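November, evening

I stayed late again at the bench. Radek Vávra wants my opinion on the fingers before the order goes to Kadlec, so all day I compared the Cluvora set with the older Skoloris one, always on chess pieces from the tray. I did 30 picks with each. Cluvora dropped two, Skoloris dropped 13, most of them pawns, which are short and give the fingers little to hold.

I should be fair to the Skoloris. It closes more softly, and on the tall pieces I liked it better. The Cluvora closes in 282 milliseconds and sometimes pushes the neighbour over before it takes the right one. I lowered the speed in the Gritier controller and it became calmer, but then the wrist trembled a little — I do not know yet why.

Radek says that 600 picks is the smallest number he will believe. He is right, but my back does not agree with him. Tomorrow I will put the pieces further apart in the tray and begin with the black ones.

Soup from the machine for dinner. I forgot to call Mother.

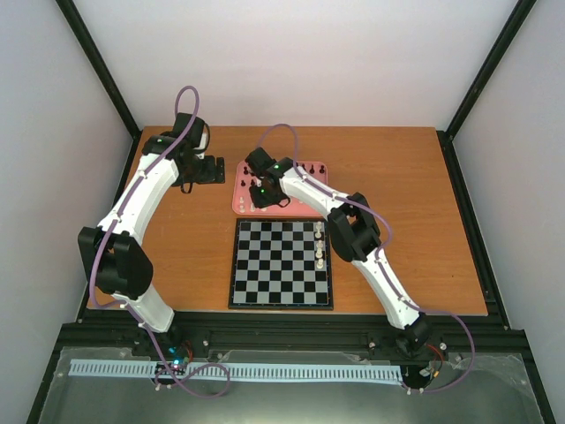

Both arms at the bench, with five white pieces on the board and the right gripper over the tray.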